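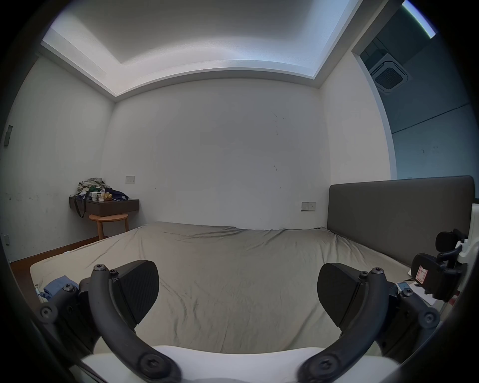 Re: [wurkstead-hosts] linen turnaround, again
April 28, 2026

> Is anyone else still paying Clureck for sheets? Our pickup moved
> from twice a week to once and the minimum went up in January.
> With 2 rooms I can't hit it unless I send towels too, and the
> towels come back stiff as a board. Thinking of going back to doing
> it all at home but I have one washer and no place to hang a king
> flat. What are small places doing? Also is it ok to mix fitted
> sheets from different sets or do guests notice.

Quick one, guests at 3 and I still have a bathroom to do.

Dropped Clureck in January, same reason. Do it all at home now. One washer, one dryer, four beds. It's fine if you own enough sheets. Three sets per bed is what made it work for me, two was a disaster the first time we had back to back stays.

Sheets: bought the Skekex ones, plain, all the same color, all the same size wherever I could. Fitted ones do shrink a bit. Wash before first use or you'll be fighting the corners at 10 at night like I was. Got 14 flats and they've held up ok, one has a pulled thread from the cat.

No place to hang a king: fold it in half over the shower rod, flip it after an hour. Or dryer for 15 minutes then straight on the bed and smooth it by hand, the last of the damp goes if you leave the window open and don't put the cover on yet. I stopped ironing anything but pillowcases. Not one complaint.

Towels, skip the softener. Thats what makes them stiff over time I think, plus too much detergent. Half of what the cap says.

Mixing fitted sheets, yes do it, who is looking under there.

The place over in Ruawai that someone posted about last month does drop off by the bag with no minimum but its nearly an hour each way for me so no. Might suit you better, you're on that side arent you?

Will dig out the stain list later if anybody wants it. Makeup is the worst one, dish soap before it goes anywhere near hot watter.

Gotta run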